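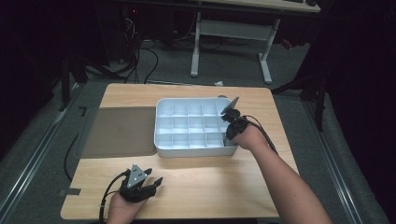

The hand-worn grippers and the sorting tray at the Enik workshop. Photo: Ngọc Cù

Members of the Enik shared workshop have spent their evenings since April teaching a machine to put small things into small boxes, a job most of them have been putting off at home for a good deal longer.

The project is called Escobar, after a cat. It began when Ngọc Cù, who rents a bench by the back wall, got fed up with hunting for washers and suggested that the workshop ought to own something that would tidy them away. The first version was an arm built from spare parts. It dropped the washers with great accuracy on the same bit of carpet every time.

The current approach leaves the arm out of it for now. Members strap a gripper onto each hand and do the sorting themselves, slowly, while everything is recorded. The idea is that the arm will later learn from the recordings, and that it will pick up the members' good habits and leave the rest.

"You find out very quickly how clever your fingers are when you're not allowed to use them," said Cù. "I have been outwitted by a plastic tray. I've got a degree."

Each gripper is a black, hand-held affair with a grey triangular plate on top and a cable trailing off it. The design has been through 5 rounds of changes. The second pinched. The third came apart during an open evening, in front of a visiting councillor, who was very nice about it.
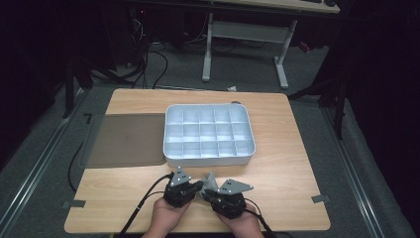

A practice run lasts 10 minutes, after which the wearer is encouraged to have a biscuit and let someone else have a go. The workshop has kept 270 runs so far. A number of others were thrown out, among them a whole evening's worth in which one member had the left and right grippers on the wrong hands and said nothing, thinking it was meant to be difficult.

Money has been modest. Hatex, the hardware shop on the corner, gave a box of mixed fixings and asked only to have them back sorted. The wooden table came with the room. Most of the rest was paid for by a cake sale, at which the lemon drizzle did the heavy lifting.

There has been some grumbling from the woodturners, who share the building and would like their extension leads returned. A rota has been pinned up by the kettle and is being followed by at least 2 people.

The recordings will next be tried out on a new arm, known as Ena, which is bolted together but doesn't yet bend at the wrist. Cù hopes to have it placing its first washer in the spring and is taking no bets on which compartment.

Anyone wanting to try the grippers can put their name on the sheet inside the front door. Long sleeves are best rolled up, and rings should be left at home.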